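Ostuvari > Reviews > Workshop equipment > Small robot arms

Plarness arm with Caltance gripper: what it costs to put one on a table

Reviewed by Merike Jaunzems

We pack small mixed sets: a few tools, a bit of stationery, whatever the customer has ordered. It is dull work and there is never enough of it to fill a proper packing line. Last spring Ülle Juška, who does our buying, was asked to find out if a table-top robot arm could take over part of it. She got quotes, I ran the trial, and these are my notes after a season of use.

The arm is the Plarness and the gripper is the Caltance, bought as separate items. The arm was 3,251 euros before tax and the gripper another 430. We also had a quote from Goel at 3,125 for a similar arm, but that left out the controller and the mounting plate, and by the time Ülle had added both it was the dearer of the two. Check what is in the box before you compare anything.
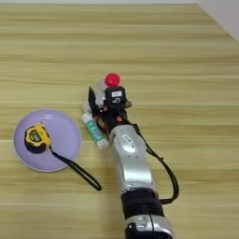 Cabling is the first thing I would put more money aside for. Neither supplier listed any clips, sleeves or spare leads, and we didn't think to ask. The cable leaves the wrist area and hangs down the right-hand side of the arm in a long loop, back to the black ring at the joint. It is fine while the arm makes short moves over the middle of the table. Put a tall item on that side and you have something to catch. A set of flexible clips and one spare lead should be on the first order, and I would ask for the price of the lead in writing, as ours took two emails to find out.

The table we had already. The arm fixed down without trouble using the plate supplied, and it has not worked loose. If you need to buy a table, get a heavy one and spend less on its looks. You will also want more clear space than the drawing suggests, and a wall a good way back from where the arm reaches.

For the trial I left out trays and fixtures and used things we had in the building: a plate from the kitchen cupboard as the target, a tape measure, a glue stick, scissors, a water bottle. I recommend doing the same. Fixtures are expensive, and you don't know which ones you need until you have watched the arm deal with your own goods for a while.

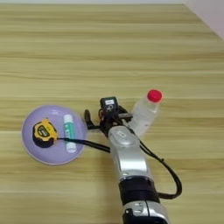
How it handles different items

The tape measure is a good size for the gripper but the strap is a nuisance. It trails off the plate and lies across whatever is next to it. We now tuck straps in by hand before the items reach the arm, and that is labour you have to count in the budget.

The glue stick is light, and it rolls. The gripper will hold it well enough if it comes down square. When it comes down at an angle the stick moves, and then you are waiting for a second try.

Scissors I would call a weak point. They lie flat, so there is very little height to take hold of, and the handles are the only sensible place to grip.
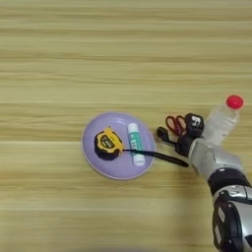
Caltance sells longer fingertips for this sort of thing. We have ordered a pair and they hadn't arrived when I wrote this, so I can't tell you if they are worth having. Bottles are easier than I feared, though a full one is heavier than anything in our sets and I wouldn't plan a day's work around lifting them.

Running costs

Power use is small enough that I couldn't pick it out of our bill. The real cost is someone's time. I spend some 10 hours a month on set-up, trying new items and tidying up after ones that went wrong. Ülle had put nothing down for this in the first version of the plan. If you are asking for money from above, put it in from the start, under wages, and don't hide it in the equipment line.

Spares are reasonable. Fingertip pads wear and are cheap. Plarness was quick to answer questions about the arm but wouldn't discuss the gripper, and Caltance was the same the other way round.
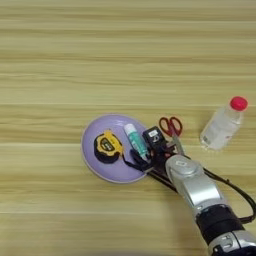
That split is my main complaint about buying the two separately. When a grip fails you first have to work out whose fault it might be before anybody will open a ticket. A single supplier would have cost more, and for a workshop with no technical staff I think the extra would be money well spent.

Good: solid arm, clear manual, sensible price with the controller included.
Less good: the outside cable, poor on flat items, split support.

Would I buy it again? Yes, for mixed small goods in low numbers, with the spare lead and clips on the same order. We are looking at a second one in June, if the longer fingertips do what we hope.

Contact Ostuvari | Copyright Ostuvari, all rights reserved | Back to top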